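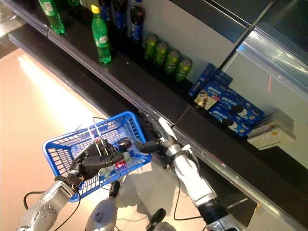 Divya Rajan

Print | E-mail this page

Filed under: Consumer news, Prices and labelling

Shoppers' group Kurup questions "Everyday Low" drinks promise

December 28, 2025

Shoppers' group Kurup has asked grocery chain Skornar to show how it worked out the savings claimed in its "Everyday Low" campaign, which has run in all 14 of its shops since August.

Skornar says a typical household will save £685 a year. Kurup has read the leaflet, the website and the small print and still can't find what a typical household is supposed to be buying.

"If the saving is real, the sums should be easy to publish," said I-hsuan Chiang, head of pricing at Kurup. "We asked for them twice. We were sent the leaflet again."

Kurup is most doubtful about soft drinks. Members in Bavel kept their receipts for 12 weeks and found that several bottles sold as "now lower" cost the same as before the campaign. Two had gone up. Skornar put this down to changes in bottle size, but has not said which bottles or when. 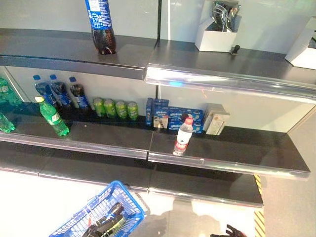

Bottled drinks and packaged goods on shop shelves.

The chain has also promised an outside review by Stultance, a firm it already pays for marketing advice. Kurup does not regard that as an outside review and has said so in writing.

Kurup wants unit prices printed as large as the offer price, and old prices shown with the dates they applied. It is not asking members to shop elsewhere. It does suggest they hang on to their receipts.

Skornar has been invited to reply.

3 comments | 12 shares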